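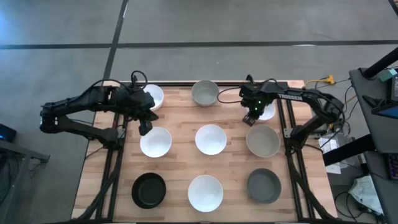
Subject: Re: [catterall-users] Vurnbridge lab moving to Alov for phone extractions

To the list,

I read the announcement twice and I still have questions, so I'm going to put them in the open. Quoting the parts I want to answer.

> As many of you know, the Vurnbridge regional lab has been
> evaluating Alov as a replacement for Catterall on mobile
> device work. We are pleased to say the evaluation is complete
> and the switch will happen in May. Alov processed 271 phones
> during the trial with no failed extractions.

No failed extractions by whose definition? I have worked with tools that call it a success when they get the call log and the contact list and nothing else. A phone can come back with a green check mark and be missing every deleted message on it. If the 271 were all run through Catterall as well, I'd like to see the two outputs next to each other. If they weren't, then what you had was a pilot run. It tells you the software doesn't crash very much. I'm glad to hear it, but I wouldn't put it in front of a judge.

I'd also like to know what the 271 were. If most of them were unlocked handsets handed over with consent, I could get nearly the same number with a cable and some patience. The hard ones are the locked ones with a cracked board and a battery that won't hold. How many of those were in the pile?

> Validation was carried out using the vendor's reference image
> set, and all results matched the expected values.

This is the part that bothers me most. The vendor built the tool and the vendor built the test images. Of course they match. Any parsing mistake that Alov's developers share with the people who wrote the answer key is going to sail right through, and those may well be the same people.

When we brought in the last version of Catterall at Trudcombe we made our own test phones. Three of them, bought used, wiped, and then loaded by hand over several weeks with a written log of every text, photo, and deletion. It was tedious work and we found two time zone errors and a chat database that the tool read only halfway. None of that showed up with the vendor's images. The log and the write-up are still on our file share and I'll send them to any lab that asks.

> Average time per device dropped by more than half, which will
> help us bring down the backlog of 586 items by the end of
> the year.

I don't doubt the machine time dropped. But machine time was never our bottleneck, and I'd be surprised if it's yours. Ours sit on the shelf waiting for a person to read what came out. Faster extraction gives you a taller stack of unread reports. Does the 586 count items waiting to be extracted, or items waiting for a finished report signed by an examiner? Those are different backlogs, and I have seen them swapped in a budget request before. (Not by Vurnbridge, before anyone writes to me off list.)

> The new automated triage feature flags relevant messages
> and images so that examiners can focus on what matters.

Flags them based on what? I asked the sales rep this at the spring demo and was told it was "trained on case data." I asked whose cases and was told that was proprietary. Then I asked for an error rate, and was promised a white paper. I have not received it.

Here's my worry in practical terms. An examiner with 3000 messages and an hour will read the flagged ones. Suppose the one that helps the defense wasn't flagged. It's in the extraction, sure, and it's technically been disclosed, but no person at the lab has looked at it. Then you're on the stand and you get asked how you decided what was relevant. I do not want my answer to be that the software picked.

You may say keyword searching has the same problem, and to a point I agree. But I can hand over my keyword list. Both sides can argue about it, and another lab can run it again and get the same hits. Can Alov do that? If the model gets updated in between, do the same messages get flagged the second time around? I haven't found anything in the manual either way.

> Existing Catterall case files will be converted to the new
> format for long-term storage.

Please tell me the originals are being kept. Please also tell me the hashes are being recorded before and after, and that somebody has opened a sample of the converted files and checked them against the old reports. A converted file is a new file. We had an appeal come back on a case that was years old, and the only reason we could answer the question was that the original container was sitting untouched on a drive in the evidence room. The viewer for it barely ran, but it ran.

> We encourage other labs on this list to consider making
> the same move.

I'm considering it. Catterall isn't perfect, the license cost went up again, and their support desk has gotten slow. I have no loyalty to it. If Alov is better I'll put in the paperwork myself. But I need something more than a percentage and an announcement.

What would change my mind:

A side-by-side on the same devices, with the differences listed, including the ones where Alov did worse.

Test data made by someone who doesn't work for the vendor.

A published error rate for the triage feature, misses as well as false hits, with the version number on it.

A plain statement of what happens to the old containers.

If Vurnbridge has any of this already and just left it out of the message to keep it short, then I apologize for the tone and would be happy to read it. Attachments over the size limit get stripped by the list software, so a link is better.

Also, whoever is replying in digest mode, please trim the quotes. The last thread had the same message in it nine levels deep.

Mobile unit, Trudcombe lab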